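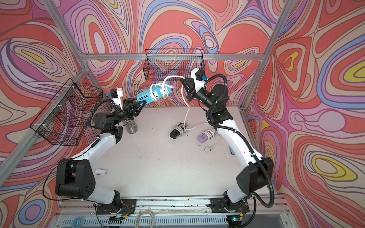

Bríd Hennessy m'écrit qu'Ostard n'a jamais été un chef-lieu de canton, que je me trompe depuis le début et que le vrai chef-lieu, c'était Neves, « comme n'importe qui peut le vérifier sur une carte un peu ancienne ». Bon. J'ai relu mon billet du mois d'août, j'ai ressorti mes cartes (un peu anciennes, donc) et je dois reconnaître qu'elle a raison. Enfin, à moitié raison, et c'est la moitié qui reste qui m'a occupé toute la semaine !

Pour ceux qui débarquent : je vis à Ostard, je parle d'Ostard, et de temps en temps je descends jusqu'à la rivière pour parler des voisins. Nous sommes 189 habitants au dernier bulletin municipal. Neves en compte davantage, avec une boulangerie ouverte le lundi, ce qui suffit à expliquer pas mal de jalousies. Entre les deux il y a l'Edance, qui n'est pas large mais qui déborde volontiers, et un seul pont.

Et tout vient du pont, justement. Quand on a dessiné le canton, on l'a baptisé du nom de Neves, parce que le marché s'y tenait et que la route de Sistero y passait. Là-dessus, Bríd, rien à dire. Sauf que la justice de paix, elle, siégeait chez nous, dans la maison à l'angle de la place, celle avec l'escalier de travers. Les gens d'en face devaient donc traverser l'Edance pour un bornage ou une histoire de poules. Je tenais ça de ma grand-tante, qui appelait cette maison « le canton », tout court. On allait « au canton » comme on va au pain. D'où ma bêtise : j'ai grandi persuadé que nous étions le chef-lieu.

Jeudi je suis donc allé aux archives à Sistero, 22 kilomètres par la route du haut, avec un sandwich et beaucoup d'espoir. La salle de lecture ferme à midi, je l'avais oublié, j'ai mangé le sandwich sur un muret en attendant la réouverture. L'après-midi on m'a sorti deux registres et une liasse de courriers, et là je me suis régalé. Le conseil d'Ostard a écrit au préfet pendant des années pour réclamer le titre. Les arguments sont magnifiques : l'air y serait meilleur, la place plus plate, les aubergistes plus honnêtes. Une lettre signale que le juge, ayant voulu rentrer à Neves un soir de crue, avait dû dormir dans la sacristie. Le préfet répond une fois, trois lignes, pour dire qu'il a bien reçu.

Neves écrivait aussi, évidemment ! Eux demandaient qu'on leur rende le juge. Leur maire avait une très belle écriture et une très mauvaise foi, il comptait comme habitants de sa commune toutes les fermes de la rive, y compris celles qui payaient l'impôt chez nous. J'en ai relevé les noms, il y en a que je connais encore : les Combettes, le Mas Rouvel, la Grange-Basse. Pour la Grange-Basse, je ne sais toujours pas de quel côté elle était à l'époque. L'Edance a changé de lit après une grosse crue et la limite des communes, elle, est restée où elle était, si bien qu'aujourd'hui on a un bout de pré de l'autre côté de l'eau, grand comme un terrain de foot, où personne d'ici ne met jamais les pieds. Mon voisin dit que c'est notre colonie.

La justice de paix a fini par partir, d'abord à Neves puis à Sistero, et la maison de l'angle est devenue l'école. Il y a eu jusqu'à 68 élèves là-dedans, deux classes, un poêle par classe. L'escalier était déjà de travers, paraît-il. Ma mère y a appris à lire et elle ne se souvient d'aucun juge, ce qui est normal, mais elle se souvient d'un banc très haut au fond de la salle, où l'on mettait les bavards. J'aimerais bien que ce soit celui du tribunal. Je n'ai aucune preuve, et je vois déjà le prochain courrier de Bríd.

Donc je corrige : dans le billet d'août, lire « siège de la justice de paix » à la place de « chef-lieu de canton ». J'ai laissé l'ancienne phrase barrée, par honnêteté. J'ai aussi photocopié les lettres au préfet, environ 80 pages, et je vais essayer de les recopier au propre cet hiver, quand il n'y aura plus rien à faire au jardin. Si quelqu'un parmi vous sait lire les abréviations du deuxième secrétaire de mairie (un cauchemar, il ne finissait aucun mot), qu'il me fasse signe dans les commentaires ou qu'il passe à la maison, le café est chaud jusqu'à dix heures.

Et si quelqu'un sait à qui appartenait la Grange-Basse avant la crue, je prends aussi.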